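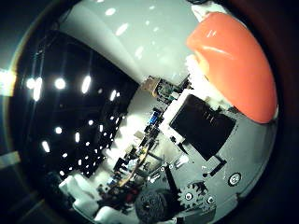
Search this site Search

My grinder safety check, with my notes
1 Jul 2024

I've had my electric masa grinder (the big Castila, bought used) for a few seasons now, and I pull out this same list before every tamale weekend. I finally typed it up because my paper copy has so much dough on it I can't read the middle. Borrow it, change it, tape it inside a cabinet door!

BEFORE PLUGGING IN

[x] Cord, full length. Run it through your fingers, all of it. Mine had a nick near the plug last November and I'd been cooking next to it for who knows how long. New cord now.

[x] Plug prongs straight, no brown marks. Fine.

[x] Switch set to OFF. I check this twice, I've been surprised before and so has my dog.

[x] Rubber feet, all four. One was loose. I pushed it back in and it seems OK, but I'm ordering spares from Mevuvness while I'm at it.

[ ] Hopper seam. There's a rough spot on the inside lip. Didn't cut me, could cut somebody. Leaving this one open until I get it sanded or give up and replace the hopper.

[x] Auger and plates. No chips, no rust, no old corn packed in the holes (a bamboo skewer gets it out, please don't use a knife tip like I used to).

[x] Ring nut. Hand tight only. If you need a wrench to get it off later, you cranked it too hard, and yes, I have done this.

PLUGGED IN, EMPTY

[x] Wall outlet, no extension cord. My kitchen has one good outlet by the counter, so the coffee maker loses its spot for the day.

[x] Ten seconds running. Listen. A low hum is good. Mine has a little tick on startup that it's always had, and I only worry if it gets louder.

[x] Stops right away when switched off. Yes.

WHILE GRINDING

[x] Pusher within reach. Never fingers, never a wooden spoon! My Kemedell pusher is too short for this hopper, so I use the one off my old machine, which has a wide collar and can't go down far enough to touch the auger.

[x] Sleeves up, hair tied, apron strings in the back.

[x] Small batches. I go 256 grams of soaked corn at a time. More than that and it starts to bog down, and then you get tempted to push.

[x] Motor housing. I put my palm on it between batches. Too warm to leave my hand there means a long break and a cold drink for me.

AFTER

[x] Unplug first, then take it apart. Every time, even if you're tired.

[x] Plates washed, dried by hand, wiped with a little oil.

[ ] Written in the notebook. Forgot. Doing it after dinner.

Two boxes open, so I'm calling it good to run with the hopper on my fix-it list.

14 comments
200 shares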